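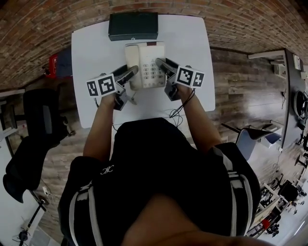 Two-handed session on the desk telephone, seen from the overhead head camera. Marker cubes on both grippers.

Katitton hand-held gripper kit: data card and review notes

README for the sample release and the loaned kit. Read the "What we could not confirm" part before you buy anything.

SUMMARY

Katitton is a pair of hand-held grippers sold by Nutosia, along with a head camera, a calibration board and a recording program called Fuvow. A person holds one gripper in each hand and does a job at a table. The software works out where the grippers went and saves the result as episodes for training a two-armed robot. The pitch is that you can collect robot data with no robot in the room.

We had the kit on loan through November and used it for household and office objects. This card covers the kit as delivered and the sample set we recorded with it. We paid nothing for the loan and Nutosia did not see this text before it went up. They did send two emails asking when it would be ready.

Short version: the hardware is decent, the software is younger than its price suggests, and the claim on the product page that data is "ready to train" should be read as "ready to clean."

WHAT IS IN THE RELEASE

188 episodes, all recorded with both grippers
Overhead video from the head camera
Gripper pose tracks, left and right, as exported by Fuvow
Finger opening values, left and right
One plain text instruction per episode
A flags file listing episodes we think have tracking trouble

The object groups are: desk telephone, boxes with latches, cups and lids, folded cloth. The telephone group is the largest and the one we would point a skeptical reader to first. A phone with a separate handset and a cord is a fair test. The body slides if you push it, the handset has to come down the right way, and the cord gets into everything.

WHAT IS NOT IN THE RELEASE

No depth. No force or touch readings. No audio. No wrist video, although the product page shows a wrist view in its banner; the add-on is priced separately and was not part of our loan. No robot playback of any episode, for reasons given further down.

HOW THE TRACKING WORKS

Each gripper carries a white cube printed with black square patterns. The head camera looks for the patterns and solves for position and angle. It is an old idea and a sound one. It also means the system knows where your hand is only while it can see enough of a cube face.

From a head mount that is true most of the time. It stops being true when one hand passes over the other, when you lean in far enough that your own head or forearm gets between camera and cube, or when a cube turns edge-on to the lens. Fuvow fills these gaps by drawing a smooth path between the last good reading and the next one. It does this by default, and the exported file does not mark which readings were filled. We consider this the most serious fault in the product. A smooth made-up path looks better on a chart than a real one.

You can turn the filling off under Export > Advanced > Path repair. Do that. Our release was exported with it off, so expect missing rows.

FILE LAYOUT

episodes/ one folder per episode
episodes/NNN/head.mp4 overhead video
episodes/NNN/left.csv pose and finger opening, left gripper
episodes/NNN/right.csv pose and finger opening, right gripper
episodes/NNN/task.txt instruction, one line
flags.csv episode number, hand, type of trouble
calib/ board captures and the calibration file used

Timestamps in the two csv files come from the same clock. The video clock drifts slightly against it in long takes. Use the sync column and ignore the frame number.

GETTING STARTED

1. Unpack and charge the head unit. The grippers draw power over their cables.
2. Install Fuvow. The installer wants an account. There is an offline mode, but you have to create the account to reach it.
3. Run the board calibration at the table you plan to use. Skip the "quick" option.
4. Put on the head mount and check that both cubes show green in the preview with your hands where they will be working.
5. Route the cables before the first take.
6. Record a throwaway episode, export it, and look at the csv before recording anything you care about.

On step 5: the manual gives cable routing one sentence. It deserves a page. The cable coming off the right gripper likes to lie in a loop on the tabletop and find its way around the wrist. It is light enough that you forget it, until it tugs on the tool halfway through a reach. With the telephone you then have the gripper cable and the phone cord on the same table. Clip the gripper cable to your sleeve or to the table edge. The kit comes with no clips.

CLAIMS AND WHAT WE FOUND

Claim: "1,000 episodes a day per operator."
We did not get close. The figure may be possible with one object, one motion, a helper to reset the table and no review of the results. Working alone and resetting the table ourselves, a good day was 100, and we threw out a share of those.

Claim: "Sets up in 20 minutes."
Fair, once you have done it before. The first time took us most of a morning, much of it spent on the account screen and a firmware update.

Claim: "Natural hand motion."
Partly. You hold the tool and two fingers do the work, so you move the way a two-finger gripper lets you. Steadying the phone from one side while working on the other is easy enough. Pressing a single key on the keypad is awkward. People slow down and lift their elbows, and that shows in the data.

Claim: "Works in any room."
Our table was white, and so are the cubes. Under strong light from one side, cube borders washed out against the tabletop. A dull gray mat fixed it. The manual does not suggest one.

Claim: "Transfers to any arm."
Not tested by us, and we have seen no published result that tests it. The export includes a profile for arms from Aasen and a generic one. The generic profile is a template with the joint limits left blank.

WHAT WE COULD NOT CONFIRM

Position accuracy. Nutosia gives a number and no method. We asked for the method and got the number again in a nicer layout.

Durability of the cube prints. Ours had no visible wear at the end of the loan, but a month is a short time. Replacement cubes are listed as "contact sales."

Whether a policy trained on this release does anything useful on a real arm. Nobody should quote this card as evidence that it does.

KNOWN PROBLEMS IN THE DATA

Finger opening on the right gripper reads slightly above zero when fully closed. The offset is constant inside an episode but changes between sessions. Subtract the minimum.

Several cloth episodes have long gaps on the left hand. They are in flags.csv and we kept them so that people can see what the gaps look like.

Instructions were written after recording, by the person who did the task. They describe what was intended. Where the handset ended up crooked, the line may still say "place the handset."

All episodes come from one room and one table height. Do not expect the set to say much about other places.

PRIVACY

The head camera picks up the operator's arms, clothing and whatever is in the room behind the table. Fuvow has a background blur, which we left off because it also smeared the cubes near the border. Check your own surroundings before you share anything recorded with it.

LICENSE AND USE

The sample data is free for research and teaching. Commercial training is allowed if the flags file is kept with the data. The Fuvow software has its own terms, and they let Nutosia change the export format with notice posted in the app.

CHANGES

v0.2 Path repair switched off and all episodes exported again. Flags file added.
v0.1 First upload. Please delete it if you have it; the gaps are filled in and there is no way to tell where.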